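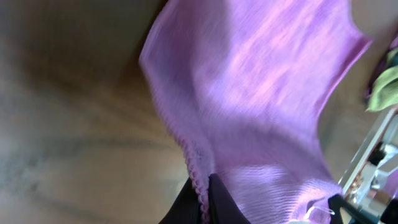
Folding or hanging a ribbed knit throw with a loopy edge?

I have a lavender knit thing, somewhere between a throw and a very ambitious shawl, with fine ribs all over and a scalloped edge in the same color, the kind made of little rounded loops. It came from my aunt, who believes that every chair needs something on it. I like it more than I let on to her.

My trouble is storing it. If I pick it up by a corner it twists around itself and goes long. If I pick it up by the middle, all four corners go looking for the floor. I have tried hanging it on a padded hanger in the hall closet, and after a winter of that I'm fairly sure it has gotten taller than I am. Folded on a shelf it slides off, and the loops on the border catch on whatever they can find, including my watch and once a cheese grater (long story, short grater).

Is there a proper way to fold something like this so it stays folded? Should I be worried about the stretching? And can the edging be flattened back out, or is it going to ripple forever? The label is gone, so I have no idea what it's made of. It measures 71 inches on the long side, or it did this morning.

Posted by Nillham, 11/24/20

Marek Pešek

Get it off the hanger first. Ribbed knits stretch under their own weight, and a padded hanger only makes the damage more comfortable.

Then stop folding it in the air. Everyone tries, because that's how you do a bedsheet, but a sheet doesn't stretch and a rib does. Put it on a bed or a clean rug and work flat:

Spread it out with the ribs running away from you. Pat it into a rectangle with your palms, and don't pull on the corners.

Fold the two scalloped edges in toward the middle, so the loops end up inside. If yours only has the trim on one side, fold that side in first and bring the plain side over it.

Fold the short ends in, then in half again. You want a fat block, not a thin one. If you can see a sharp crease you've pressed too hard.

Shelf, loops in, folded side facing out. If it still slides, roll it. A roll takes up more room but has no opinions about gravity.

For the ripple, lay the edge on a towel, mist it with cool water, nudge each loop into place with a fingertip and leave it alone overnight. Mine had 38 loops along one end and I did them all in front of a movie. I'd skip the iron entirely without a label. If it's acrylic the heat will kill the ribbing, and you'll own a lavender placemat.

On the stretching, some of it comes back with a cool wash and drying flat. Some of it doesn't. Measure it again in February and see who won.

Khan

just use a vacuum bag. I have 3 and they're great

Igor Hrnčiar

Please don't use a vacuum bag for this, or not for a whole season. I put a knit blanket in one and it came out with creases I could have filed papers in. They're fine for comforters.

Marek's method is the one I'd use, with a small disagreement about the shelf. I keep mine in a cotton pillowcase inside a drawer. The loops can't catch on anything through the pillowcase, and you can carry the whole thing around without it unspooling down your leg. Old pillowcases are best, the softer the better.

Also, when you do lift it, scoop from underneath with both forearms, as if it were a sleeping cat. Pinching it by the trim is what pulls the loops out of line — I say this as someone who pinched one by the trim for years and then blamed the washing machine.

If a loop has snagged, don't cut it. Work the slack back along the row with a blunt yarn needle, a little at a time. It takes ages and looks like nothing is happening until it has.

Nillham

Off the hanger as of tonight. It's in a pillowcase with sailboats on it. The loops are lying on a towel in the spare room first, or most of them are, and I've measured again and got 75, so one of us is lying. Will report back in February.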